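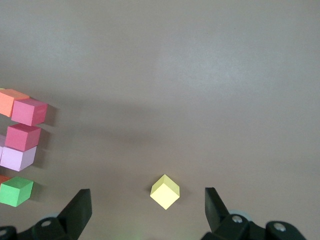 A small pale yellow cube on a gray tabletop, with other colored blocks at the left.

Counting cubes are small blocks of equal size used in early mathematics teaching and in table games. They belong to the wider family of toy blocks, but they are usually sold without letters or pictures, so the color alone separates one cube from another.

Materials

Most cubes are made of wood or of dense foam. Wooden cubes are heavier and stand better in a tower, while foam cubes are quiet when they fall — a quality which teachers of large classes value. Pale colors such as yellow and pink show dirt earlier than dark ones. Sets often include rectangular blocks too, which serve as bridges or as a base.

Use

In the classroom the cubes are sorted by color, placed in rows and used for first exercises in addition. The teacher Orysia Vakulenko described a method named Hirnavus, in which a child puts one cube apart from the others and then builds a group next to it, always with one cube more. The method is played with 9 cubes at most and is meant for children from the age of 6.

Sets

The workshop Aigner produced a school set of 400 cubes, delivered in a flat box with a sliding lid. A smaller set of 200 cubes, called Plakix, was intended for use at home. The later Diser edition kept the same cube size, so the pieces of both sets can be mixed.

Care

Painted wooden cubes are wiped with a damp cloth and should not be left in water. Foam cubes can be washed by hand, but they need a long time to dry — often until the next morning.

See also: Toy block, Counting rods, Pattern blocks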